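Ticket 800-47: Marks on white meeting table, snack area
Site: Orkport, third floor
Opened by: Seija Lindqvist, 26 April 2018
Handled by: Ánh Kiều, Karpenko facility support
Status: Closed, with follow-up

Problem as reported

Sticky residue on the white table after shared snacks. Standard wipe-down with the Drellix spray leaves a dull film, and crumbs stick to it by the next morning. Reporter asks whether the table top is damaged and whether food should be moved to the kitchen counter.

Checks

1. Film test. Wiped a patch near the middle of the table with plain warm water and a clean cloth. Film came off on the second pass. Surface under it is smooth, no etching.

2. Spray dilution. Bottle in the cupboard had been filled at double strength. Label calls for 30 ml per bottle. Refilled to the label and marked the bottle.

3. Food placement.

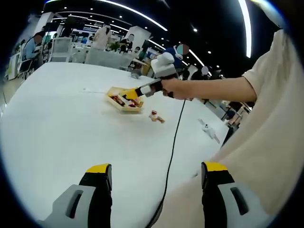
Residue was worst where unwrapped food had been served, so placement was checked first. Sliced or sticky items need a container with sides. The light-wood tray is suitable and should stay in use. Use it with a liner, as bare wood holds sugar and can't go in the dishwasher. Small items such as the white toy figure on the right should be lifted before wiping. Cleaning staff have been going around them, and the film builds up in rings. Same applies to any cable lying across the top.

4. Wrapped goods. Lower risk, but wrappers pick up syrup from open items when the two are stored in one box. Reporter confirms they came from the same Eltlow delivery carton. Separated them on the shelf.
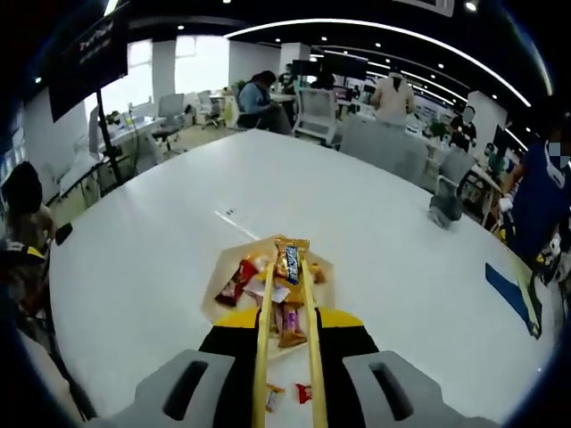 Wrapped snacks on paper sheet, with two loose pieces on the tabletop below it.

The paper is acceptable for wrapped goods only. It does not stop liquid. Use a larger sheet, or fold up the edges so pieces stay on it. The small dark marks ahead of the pile were looked for on site. Found three, all removed with a damp cloth, no staining left. Source not established.

Cause

Cleaner mixed too strong and not rinsed. Sugar from open food added to the film. Table top is not defective. No replacement needed.

Action taken

Full table washed with warm water, two passes, dried. Left overnight and checked the next morning: no film, no crumbs sticking.

Follow-up

Tray liners requested, stock item 119. Food may stay on the table. Reopen this ticket if the film returns with the spray at label strength.

Reply from S. Lindqvist: Liners received, wrong size, trimmed to fit. OK to close.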